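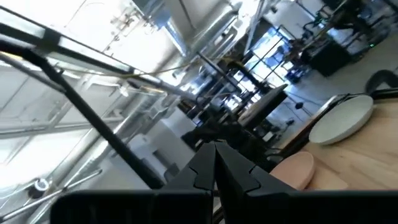

Do you really need to warm plates before serving?

Forum: Home Cooking > General > Techniques

drallier_road
Joined: February 2021
My brother-in-law got a plate warmer and now every dinner at his place starts with a speech. Supposedly a cold plate "kills" the food. I have eaten off plates straight from the cupboard my whole life and never once thought my pasta had been killed. Is there anything to this or is it just something restaurants do so people will say ooh?

kosow_kitchen
There's something to it. Stoneware is heavy and soaks up heat. Put a thin layer of risotto on it and the bottom goes gluey before you sit down. I put mine in the oven at 200 F while I finish cooking. Costs nothing.

drallier_road
Costs nothing except running an oven to heat up dishes. Has anyone measured this, or do we all just repeat it?

Bastien Lacroix
I worked the line at a hotel for years and we warmed everything, but our food sat under the pass and then went down a long hallway. At home the stove is right there. I do it for steak and for anything with a butter sauce, and skip it otherwise. Salad on a plate that's still warm from the dishwasher is much worse than soup in a cold bowl.

pantryshelf
Careful with the oven. I cracked two plates from a Parnora set doing this and the company told me they weren't oven safe. It was printed on the bottom of every one, in tiny letters, which I read afterward.

kosow_kitchen
200 F didn't crack your plates. Either they already had a chip or you set them in the sink while they were hot.

pantryshelf
I set them on the counter. I was there.

Attila Vörös
OK, I tried it, since people asked. Same mashed potatoes, same scoop, one plate from the cupboard and one that sat in hot water for a few minutes and got dried off. Probe thermometer in the middle. The warm plate stayed ahead the whole way through dinner but the gap was small, and my wife couldn't tell which was which with her eyes shut. Around the edges where it's thin you could feel it. One try, one scoop, so take it for what it is.

drallier_road
Thank you, that's more than my brother-in-law has ever offered. So it matters for thin food and slow eaters.

nyitrai77
The mashed potato test is rigged though. Potatoes hold heat better than almost anything. Try it with a fried egg and get back to us.

Attila Vörös
You're welcome to fry the egg.

Bastien Lacroix
Eggs are a good case for it. So is fish. I'd also say plate size does more than people think. Everybody bought those giant flat dinner plates and then spreads the food out to fill them. Use a smaller one with a bit of a rim and pile it up.

kosow_kitchen
Agree on size, disagree that it replaces warming. I do both.

mo_in_the_hills
Microwave with a splash of water on the plate, 50 seconds. Done.

pantryshelf
Not if it has a metallic edge. And some stoneware gets hotter than the water does. Mine took skin off my thumb.

mo_in_the_hills
You have terrible luck with plates.

drallier_road
Going to try the hot water thing with eggs this weekend. I still don't believe anybody needs a separate appliance for it. The one he bought is a quilted thing that folds up like an accordion and takes up half the counter.

nyitrai77
My mother had one of those. She kept sweaters in the box.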